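Finally sorted my full disk!

29/03/2022

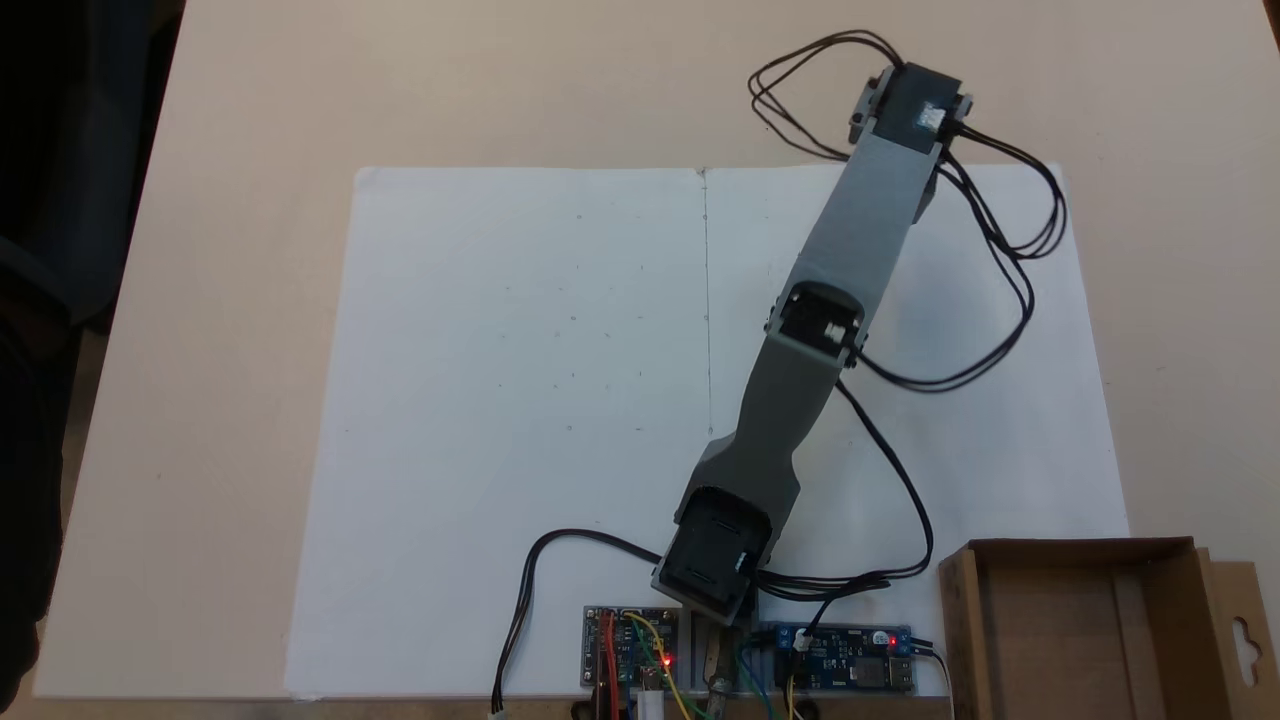
So my old Windows laptop had been moaning about low space for ages, and last night I sat down and found out why. The culprit was one log folder with 291 files in it, all left by a backup tool called Zevby that I stopped using last June!

If you want to try the same, open Settings, then System, then Storage, and click through to see what is taking up the room. Mine took a good few minutes to load – make a brew. I then turned on Storage Sense and told it to empty the recycle bin every 30 days.

Got 6 GB back from the logs alone, and the thing starts up so much quicker now. I'm really chuffed with it. Next up is the Downloads folder, which I have been putting off for two years – wish me luck!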